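Home Laundry Mending Archive About

Thick black trousers with a gathered elastic waist do not fold well from a heap. The waistband is bulkier than the legs and pulls the stack off level, so I lay each pair out at full length first. The bed is the only surface in the house long enough.

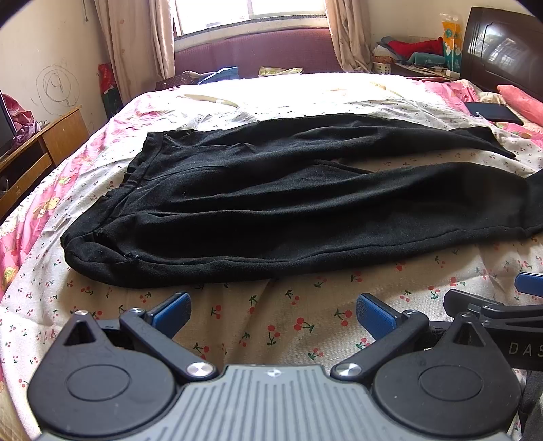 Posted by Leonie Fairweather | 6/21/18 | Filed under Laundry

Fuzzy black fabric shows every speck of lint, and lying flat is the best time to deal with it. I work from the waistband towards the cuffs, then smooth the long creases by hand. Side pockets that gape get pressed shut before folding – otherwise they set that way in the drawer.

Method, unchanged since May: one leg over the other, seams matched, waistband tucked in last, then folded in thirds. The Inberg drawer takes up to seven pairs like this. Hanging them by the waist stretched the elastic on my old Prallmont pair, and I have not gone back to it.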